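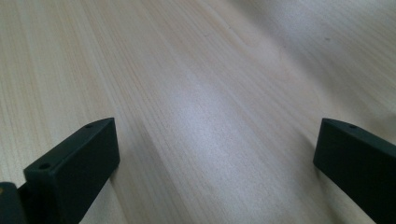 Figure 3. Hand-held gripper over a pale wooden work surface, fingers apart. Holes are present in both fingers.

Home Issues Articles About Submit
Shares 18 Comments 0

4. Equipment planning and cost allocation

4.1 Scope of the purchase

The Wornotstead site required hand-held grippers for recording bench tasks ahead of any decision on a fixed arm. Two configurations were priced. The first was a complete unit from Fladwood, supplied with fingers, body and camera mount. The second used a Motaung body with fingers made in-house and fastened by screws. Both were assessed over a planning period of 40 weeks, beginning in September to match the start of the site's budget year.

4.2 Consumable parts

Fingers were budgeted as consumables and the body as a capital item. The dark, block-like fingers in Figure 3 have flat inner faces, a shape that is simple to reproduce and inspect. A replacement pair for the Fladwood unit was quoted at $307, including freight. The in-house pair was costed at $18 in material, with labour charged separately to the workshop account. Labour was the less certain figure — the workshop does not record finishing time by part — and it was therefore carried as a range in the sensitivity analysis.

4.3 Work surface and lighting

Early budgets left out the bench itself. This was an error. A pale wooden top reflects overhead light, and the whitish glare between the fingers in Figure 3 reduces the contrast of the grain. Where a task depends on locating small parts by camera, that loss has a cost, either in matte covering or in diffused lamps. An allowance of $907 per station was added for lighting and surface treatment. The same allowance was applied to both configurations and does not affect their ranking.

4.4 Delivery and service

Fladwood offered service through its Ustby depot, with units returned by road. Motaung offered parts only. Under the second configuration a spare body would have to be held on site, and its price was entered in full in the first year. Spreading this cost over a longer period would favour Motaung, but the site's accounting rules do not allow it for equipment kept in storage. Quotes were fixed on Mon 9 April and were not revised when freight rates changed.

4.5 Treatment of downtime

Downtime was valued at the hourly operating rate of the station, excluding supervision. Finger changes were assumed to take place between shifts and were given no downtime cost. Body failures were charged from the time of the fault to the return of a working unit to the bench.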